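2021-02-03

Bench notes, tableware job for Zoubi. Start of the second week.

Zoubi want to know which of their melamine-type plates and bowls stack badly after a lot of washing, and which only look as if they do. They sent a crate of samples and a one-page brief that uses the word "nestability" four times. I have promised myself to use it once, and that was it.

Spent the first hour on the worktop. Jihad Hakim oiled it over the break with something from Wedmont and was generous with the tin. It looks wonderful. It is also a bit slicker than it was, which matters when half of what we write down is how far a plate slides when you nudge it. Old slide figures are therefore not comparable with new ones. I have drawn a line across the log and written OIL next to it.

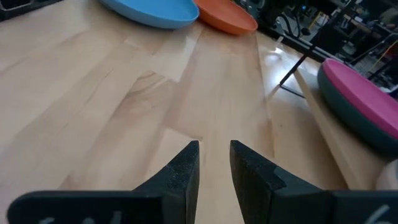
Slide test goes along the boards from now on, never across. The seams are flush to the fingertip, but a thin foot ring finds them anyway and you get a little hop in the numbers. Since the boards run on the diagonal when you stand where I stand, "along" needs a pencil mark, or everybody will push square to their own stomach and call it along. The finish throws a patch of glare back off the wood as well, and I misread the scale twice by leaning round it. Start the plates at the far end and read from the side. The knots are staying, obviously. I like the knots.

Wash cycles so far: the Hillia set is at 900, target 1,000. The Moron set (their name, I only write the labels) is at 100 and has an opinion about it already, in the form of a rim that feels chalky. Will not put that in the report until I have felt the other ones with clean hands. Zoubi's brief asks for 4,000 on everything, a figure I suspect was picked by somebody who does not run the dishwasher.

Color notes. The catalog calls every pale thing "sand" and every blue thing "lagoon", no good at all when two sands are on the bench together. We are using our own words: peach, cream, light blue, dark teal. If it is between peach and cream, ask Jihad, whose answer will be wrong but consistent.

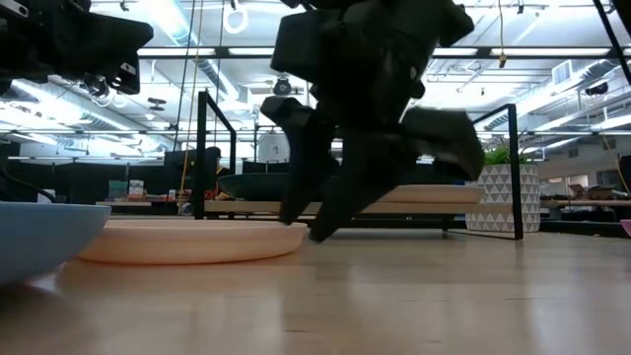

Peach in front, cream farther back, dark teal to the left of the cream, light blue at far left.

Layout rule after today: flat pieces go down with room between them, domed pieces off to the left. Any stack that leans gets taken apart and restacked once before we write "leans". Two of mine yesterday were crumbs.

Still to do:
— second pencil line on the worktop
— Hillia up to 1,000, then rim check
— ask Zoubi if chalky counts as a defect or a finish
— find out what is in that oil before anybody eats a sandwich off the bench (Jihad has, twice, and reports no change)
— new labels for the Moron set, bigger letters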